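Packing Basics, Unit 2: Trays and Inserts

Okay, let's start small this week, with two trays side by side on a white table. One is black with a clear, glossy insert, the other has a black rim and a white well.
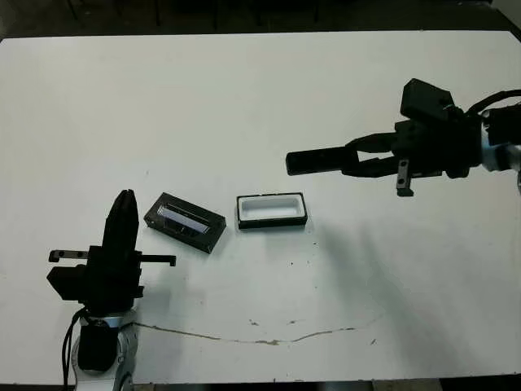

Umesh Dhillon
Course Instructor

I like a plain tabletop for this (scuffs and all!) and plenty of space between you and the next person. Look at the rim first, then the inside, and only then think about what goes in it.

Before the lab, read the first 15 pages of the Jansen packet and jot down your own layout for a clear table – I really do read these! 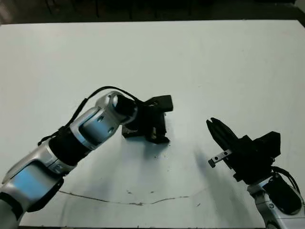

Photo: Urketano Packing Lab

For the lab, bring your Jelen worksheet. We'll practice tilting a tray to check the recess, and yes, you may redo it as often as you want. 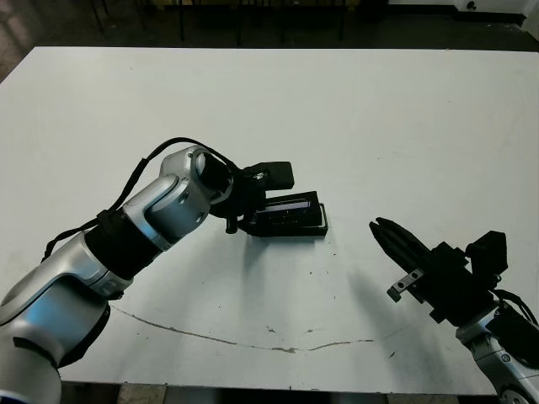

Black tray with raised rim, held at a slight tilt

Worksheets are due in February, before the Saro unit.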